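October 27, 2023

6 min read

Bad day with the arm. I want to get it down tonight while I still have the order of things straight, as the report is due in the morning and I know I'll start smoothing it over once I'm typing in boxes.

Got in before eight. Glenys had left the overnight log open on my screen with a sticky note saying "stopped at 282, didn't touch it." So the pencil job had run 282 placements and then quit. Code 917, the grip timeout. The controller sends the open command, waits for the fingers to report open, and if the report doesn't come it stops the arm where it is. We've seen 917 before, back when the gripper cable was pinched, but never in the middle of a long run.

The fingers were still shut on a pencil when I walked over. I wrote down the joint angles before I did anything. Then I pressed acknowledge on the pendant and the fingers opened with no trouble and the pencil dropped into the holder. So whatever had been wrong was gone by then, and I'd lost my chance to look at it. I should have put a meter on the connector first. Glenys would have. She didn't say so.

We talked it over with coffee. She thought cable, I thought software. We had moved to the new Pindov build at the start of the week and the gripper timing is in there. She asked if we could run it again with one of us watching and I said yes, slow speed, and we agreed neither of us would go past the front edge of the table while it was live.

The task is simple enough. Pick a red pencil off the tabletop, swing it over to the left, tip it and let it down into the front compartment of the white holder, erasers up, go back for the next. We picked pencils for Samuel because they roll and they're thin and they punish any error in the angle. The shiny tabletop doesn't help the camera, but the Riltard people wanted it that way, their real line has a polished surface and they won't accept numbers taken on a mat.

First watched run was fine. Second one too. I kept my notebook on my knee and put a tick next to every release.

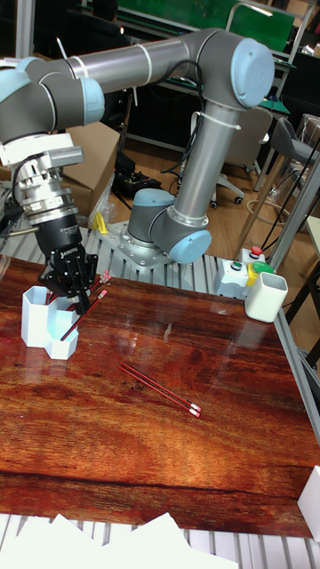

Pencil going to the front compartment, two still on the table.

Late in the morning it did it again. The arm came over the holder, tipped the pencil in, and the fingers stayed shut. I could hear the gripper motor trying. Then the stop, and 917 on the pendant.

This time I left the power on and Glenys checked the supply at the wrist. Low. Not by much, but under what the gripper wants when it starts to move. She had me wiggle the cable at the adapter and the reading came up. She had me let go and it went down again. So it was the cable after all, or the connector, and I said so out loud to get it over with.

I should have stopped there and locked the whole thing out. I've thought about this part all evening.

What we did was hit the stop button, and I reached in to take the pencil out of the fingers so it wouldn't be in the way of the connector work. It was held tight. I asked Glenys to release the stop so we could open the gripper from the pendant. I said it with my hand still in there. She asked, "Are you clear?" and I said yes. I meant that my other hand was clear, or I meant nothing, I just said it. She twisted the button out and pressed reset.

The arm moved. It's not supposed to do anything on reset except sit and wait for a start command. It finished the release step and then went straight into the lift, with the old program still queued, and my fingers were between the gripper and the rim of the holder. It was at slow speed. The wrist came up and to the right and dragged the side of my hand along the edge of the plastic, and the holder went over. Glenys hit the button again. I don't think the whole thing took as long as it took to write that last sentence.

I have a scrape on the outside of my hand and a bruise coming up at the base of the little finger. Nothing broken, I can bend everything. I ran it under the cold tap and Glenys got the first aid box and made me sit down, which I didn't want to do. At full speed, with a metal fixture in place of a plastic holder, it would have been a different entry.

After that we did it properly. Power off at the wall, tag on the plug, both our names on the tag. Then we called Prerkura. That's where the safety office is, and we have to call them for any contact with a person no matter how small. I had to read our asset number out three times over a bad line. The woman who took it was decent. She asked what speed, what mode, who pressed what, and whether anyone had been told to be clear. I told her I'd said I was clear and I wasn't. She typed for a while. She said the arm stays off until they've seen the log and the program.

Spent the afternoon on the log. Line 561 is where it goes wrong. The new build writes a "resume pending" flag when it times out on a grip, and it doesn't wipe that flag on an emergency stop, only on a full restart. So after a 917, if you press the button and then reset without restarting, the arm takes the reset as permission to pick up where it left off. The old build cleared the flag every time. I compared the two and it's one missing call. I must have gone past it when I read the release notes, if it was in them. I looked again tonight and I can't find any mention.

That explains my 282 this morning as well. I pressed acknowledge and it opened its fingers, and I was pleased with it. I never wondered why it had opened them when all I'd done was acknowledge a fault. It did what it would do again three hours later, only I was standing farther back and the run had hit its time limit, so there was no next move left in the queue.

Glenys wants to write to Pindov ourselves and not wait for Prerkura to do it. I agree. There could be other people on that build. She drafted it and I took out one sentence that was angry.

We had a short talk about the two of us too. She said she was sorry for pressing it. I said she asked and I answered, and the answer was wrong. She said she could see my sleeve from where she was standing and she should have looked at it. We left it there. From now on whoever is resetting walks around to where they can see both of the other person's hands, and the other person holds them up. It'll look silly. Also no hands in the gripper for any reason with the power on, and if a pencil is stuck, it stays stuck until the plug is out. Pencils cost nothing.

Things to do, for me:

Order the wrist cable and a spare. Up to 2 weeks for delivery, they say.
Roll back to the old build, but only after Prerkura has taken its copy.
Write up the reset test so we can run it on every build before anyone goes near the table.
Tell Riltard the December demo may slip. I keep putting that call off. It has to be tomorrow, before lunch.
Replace the holder if the corner is cracked. I didn't check.

Hand is stiff now. I took two painkillers at dinner and told my sister I caught it on a drawer, then felt stupid and told her what really happened. She asked if the robot was all right. I said it was switched off.

Alarm set for six. I want the report in before Glenys gets there so she can read it cold and mark whatever I've left out.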